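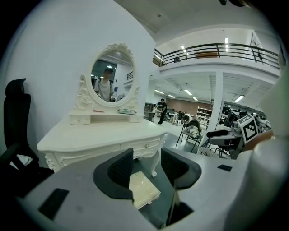
Mirror in workspace breaks pose tracking on handheld gripper, class project

Asked by gmiranda, 1 April 2022
Tags: visual-odometry, handheld-gripper, imitation-learning, student-project
Viewed 366 times

Our project group is recording demonstrations with a handheld two-finger gripper. The task is picking small items off the shelf of a vanity table and placing them on the tabletop. Camera is on the gripper body, wide lens, pose comes from monocular visual-inertial SLAM run offline. The table has a large oval mirror directly behind the shelf.

On the other stations (plain desk, wire basket) nearly every episode tracks. On the vanity we lose about half of them. Two failure types:

1. Tracking lost completely during the approach.
2. Tracking not lost, but the trajectory slides sideways when the gripper is close to the shelf. Replayed on the arm, the fingers close beside the object.

Log from a bad episode:

frames total: 3606
map points culled: high
relocalizations: 2
status: OK

Note the status says OK, so our filter script keeps it. I have tried raising the feature count and it made type 2 worse. Is there a setting for reflections, or do we have to drop this station? We have to submit the dataset in May and the rubric gives points per station.

Gervásio Miranda

2 answers

Answer 1 (accepted)

There is no setting for reflections. Points in a flat mirror triangulate consistently as virtual points behind the glass, so for the room reflection the static map assumption still holds. The operator's reflection is what hurts you. It moves whenever you move, it has strong edges (clothing, backpack straps), and at close range it takes up a large share of the image. With more features you take more points from it. That matches what you report.

In order of effort:

a) Mask the mirror before feature extraction. A fixed image mask only covers the parts that stay put in the image, meaning the fingers and gripper body. For the mirror you need a per-frame mask. Put two fiducial tags on the mirror frame, measure the oval relative to them once, project it into each image. When neither tag is visible, propagate from the last good pose for up to 50 frames and then reject the episode.

b) Map first. Record a slow mapping pass of the station with the mirror covered by matte paper, save the map, then localize the demonstrations against it with map updates off. This alone fixed most of it for us on a glass cabinet door.

c) Change the filter. "status: OK" only means it was tracking at the last frame. Reject on any relocalization after the first few seconds, and on a jump between consecutive poses larger than the hand can make.

Do b and c first. If you cover the mirror for the demonstrations as well, the policy will be trained on images without a reflection and you should test it the same way.

Mohit Uniyal

Comment by gmiranda: Did b and c. Paper on for the mapping pass, off for the demos. Type 1 is gone. Type 2 still happens on a few episodes but the jump check catches them. Tags are next if we have time.

Comment by Mohit Uniyal: Check the IMU time offset too. A wrong offset looks a lot like your type 2 on fast wrist rotation, mirror or no mirror.

Answer 2

just turn the table around or use another table. we had Holloway desks in our club and never had this problem

Comment by gmiranda: The drawers and shelf are on the mirror side.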